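Grikutgate Kitchen: Counter and Fruit Plate

Updated 2022-01-26

The counter in the Grikutgate kitchen was retiled in October. It had been a single oiled slab, which stained at the sink end and was past sanding. The new surface is Jeltness square tile, set on a 2 mm joint and grouted in Neagu white. Cure time before sealing was 4 days. Sealer went on in two coats, with the second left overnight.

Notes on use: crumbs collect in the joints, so a soft brush works better than a sponge. Acidic fruit stays on a plate. Bananas are kept out of the refrigerator and away from the stove.

Fruit plate on the tile: bananas and a tomato on a green leaf-shaped plate, white cloth alongside. The tile is light gray with a faint mottle.
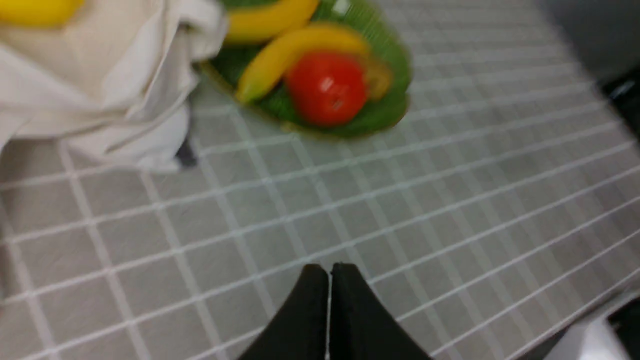 Wendy Fairclough wrote that white grout on her own counter yellowed within a year, and that she would pick a mid gray next time. She reseals every October with Stedent and wipes off the excess after 40 minutes.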